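Two-arm robot in simulation: left gripper ends up pressed against a panel after every retract, planner says path is valid

Posted in Motion planning and control
Tags: simulation, collision checking, dual arm, head camera

Tiago Carrilho

I've been stuck on this since Wednesday and would like a second pair of eyes.

I have a two-armed mobile robot in a simulated flat. The task is simple: reach to a panel, touch the edge, back off, drive to the next spot. The planning side is a sampling planner with a shortcutting step afterwards, and the collision world is built from the same scene file the simulator loads. The trajectory goes to a joint position controller in the simulator. Tooling is our own, a small wrapper called Vidow that logs joint targets, joint positions, contacts and the camera view.

What happens is that the reach is fine. On the retract, the left arm starts moving back, then stops with the fingers still on the panel. The controller doesn't report a fault. The planner reported a valid path with no collisions. The right arm goes to its rest pose with no trouble.

In the last batch I had 224 runs, and 19 of them ended this way. All 19 were the left arm, and all were with the base parked at an angle to the wall. When the base is square to the wall it never happens.

Things I've tried:

Lowering the joint speed limits. It made no difference to which runs fail.

Turning off shortcutting. Fewer failures, but they didn't go away, and the paths are ugly.

Adding padding to the gripper in the collision model. With 2 cm the planner can't find the reach at all, which I suppose is fair as the reach has to touch something.

Restarting the simulator between runs. No difference.

I'm also not sure how much to trust the head camera when I look at the logs. The view is tilted a long way over when the head is down, and it's hard to judge how far the fingers are from anything. I have been using it to decide which runs to look at in detail, so if there is a better way I'd like to hear that too.

The contact log for a failed run shows contact between one finger and the panel from the end of the reach to the end of the run. It never drops out, even for one step. The target joint positions carry on to the retract pose and the measured positions don't follow.

Is this a planner problem or a controller problem? And is there a normal way to tell the planner that touching the panel is allowed at the start of the retract but not after?

3 replies

Afonso Tavares

It's both, but I'd start with the planner side.

You say the reach has to touch the panel, so somewhere you must be allowing contact between the gripper and the panel, or the goal would be rejected. Look at where you set that. In most setups it goes into an allowed-contacts table, and the entry stays there until something removes it. If you add it before the reach and don't take it out, the retract is planned with gripper against panel switched off altogether. The planner then happily returns a path that goes through the panel, and it will call it valid because you told it to ignore that pair.

That would fit your numbers. With the base square to the wall, nearly any retract pulls the hand straight off the surface. With the base at an angle, the shortest move in joint space can swing the fingers along the panel or into it before it comes back. Shortcutting makes that worse.

What I would do is split the retract into two pieces.

First piece: a straight line for the gripper, 5 cm along the panel's normal, away from the panel. Take the normal from the scene file and don't use the gripper's own backwards axis, which is only the same thing when you are square on. Contact with the panel stays allowed here. Plan it as a Cartesian move and reject it if it doesn't complete the whole distance.

Second piece: remove the allowed entry, check that the start state is clear, then plan normally to the rest pose.

If the start state check fails, print the pair that's touching and stop. Don't let the planner nudge the start state for you, it will hide the fault.

On the controller, the targets running ahead is what you'd expect from a position controller pushing against something solid. It needs a tracking error limit per joint. Stop if the error is over the limit for more than a few steps in a row. You'd have had a clear fault message the first time this happened.

As for the camera, I wouldn't pick runs by eye. You already log contacts. Sort by how long the finger contact lasts after the retract command is sent and start with the longest.

Gevham

had the same on a different robot. we just set the friction on the panel to nearly zero and it slides off. works for me

Stitenport

I wouldn't change the friction. It makes the stuck runs go away in simulation and leaves the bad path where it was, so you find it again later on hardware.

Agree with Afonso about the allowed contacts. One more thing to check is the collision shapes. If the planner uses a convex hull for the panel and the simulator uses the full mesh (or the other way round), the two will disagree near the edges. That is where you are touching. Load both and draw them on top of each other at the panel edge. I once lost most of January to a difference of 11 mm between the two.

Also check the resolution you use when validating a path. If it's set as a fraction of the whole joint space, long moves get checked at fairly big steps, and a finger can pass through a thin edge between two checks. Set it so the fingertip never moves more than a few millimetres per step.

Tiago Carrilho (original poster)

Thank you both. Afonso was right, the allowed entry was added in the reach function and never removed. I had assumed it was cleared when a new plan was requested.

I've split the retract the way you describe and put in the tracking error limit. I also drew the two collision shapes together and they match, so that wasn't it here, but I've kept the check in. Path validation was too coarse and I've tightened it. Planning is slower now but I can live with that.

The view I've been working from, with the left arm at the panel:
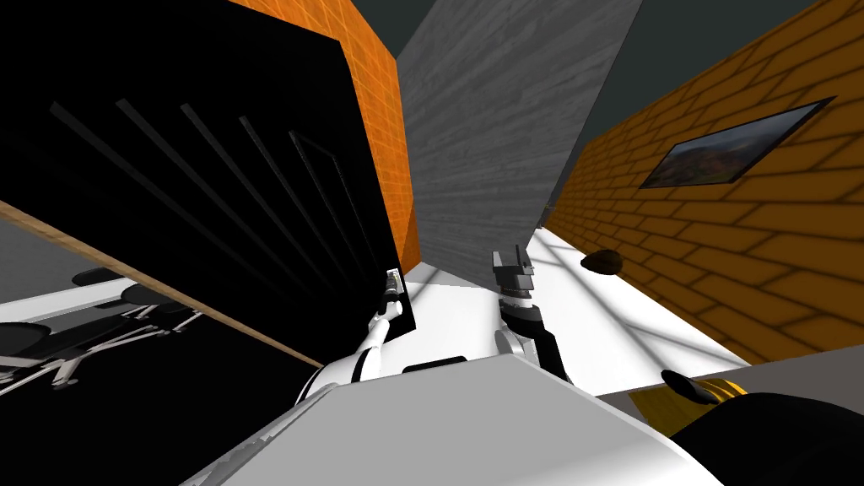

I'm rerunning the full batch overnight with the same seeds, plus extra base angles, which brings it to 1030 runs. I'll sort them by contact time as suggested and post the result under this thread. If any still hang on the panel I'll put up the joint log for one of them with the allowed-contacts table printed at each stage.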